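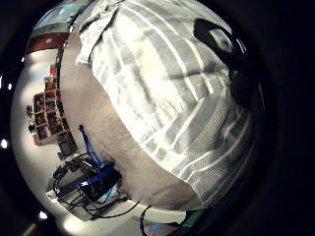

What water temperature should striped cotton shirts be washed in?

Cold, 30 °C or below, for anything where a dark stripe sits next to a white one. Warm water loosens leftover dye from the dark yarn and the white yarn picks it up. The change is small per wash and shows after a dozen or so.

Sorting

Yarn-dyed stripes (color goes through to the back of the cloth) can go in with medium colors. Printed stripes (back of the cloth pale or blank) should be turned inside out and kept away from denim, zippers and towels. Check the inside of the hem if you can't tell which you have.

Test a new shirt before the first wash. Wet a hidden seam, press a white cloth on it for two minutes and look at the cloth. If color comes off, wash the shirt alone until the test is clean.

Fasten buttons on the placket only halfway. Fully buttoned shirts pull at the buttonholes in the spin. Cuffs stay open. Remove collar stays.

Detergent

Measure it. The cap on most bottles holds far more than a normal load needs, and the lines inside are hard to read once the cap has residue in it. I use a 30 ml plastic measure and fill it level for a full drum, half for a half load. With soft water go lower again. Gray, stiff cotton is more often undissolved detergent than dirt.

Powder does better on whites and on collars. Liquid does better in cold water and leaves no specks on dark bands. If you have only powder, dissolve it first in 500 ml of warm water and let that cool before pouring it into the drawer.

Do not use chlorine bleach on a gray stripe. Many grays are mixed from several dyes and they do not fade at the same rate, so the band comes out pink or tan. Oxygen bleach is safe on most cotton at the strength on the package. Test the seam first, same method as before.

Collar and cuff soil

1. Dampen the band with cool water.
2. Rub in a little plain dish liquid with a soft toothbrush, working along the stripe.
3. Leave it for 30 minutes. Do not let it dry out.
4. Rinse, then wash as usual.

Going across the stripe with a stiff brush raises fuzz, and the fuzz reads as a faded patch. Ruth Nuttall wrote in to say she uses a shaving brush for this. I tried one — it works, but holds too much water for a narrow cuff.

Spin and drying

Medium spin, 600 rpm if the machine has fixed steps. My old Skundik displayed 598 on that setting, for whatever reason, and I never had a crease from it that would not iron out. Higher speeds set folds into the cloth. Take the load out promptly when it stops. Shake each shirt twice, hard, holding the shoulders.

Line drying: hang from the hem with pegs at the side seams, or on a wide hanger with the top button closed. Out of direct sun for anything darker than pale gray. In July I dry everything on the north side of the house and bring it in by noon.

Tumble drying: low heat, and stop while the seams are still slightly damp. Seams are thicker and dry last, so a shirt with bone dry seams has been overdried everywhere else.

Ironing

Iron while damp, or spray and roll the shirt up for ten minutes beforehand. Order: collar, yoke, cuffs, sleeves, fronts, back. Collar from the points inward, underside first.

Keep the iron moving parallel to the stripe. Pushing at an angle stretches the weave on the bias and the lines come out wavy. If that has already happened, wet the area again, pull it square by hand and press straight down without sliding.

Shine on dark bands comes from pressing on the face with a hot, dry iron. Use a press cloth or iron from the inside. A cloth dampened with one part white vinegar to four parts water, pressed over the spot, takes off some of it. Old shine usually stays.

Storage

Fold on a stripe. The line gives you a straight edge and the stack stays even. For long storage use a cotton bag, never dry cleaner's plastic — it traps moisture and yellows the white bands along the folds. Refold once a season on a different line.

Updated Wednesday, September 4, 2019: detergent amounts corrected for half loads.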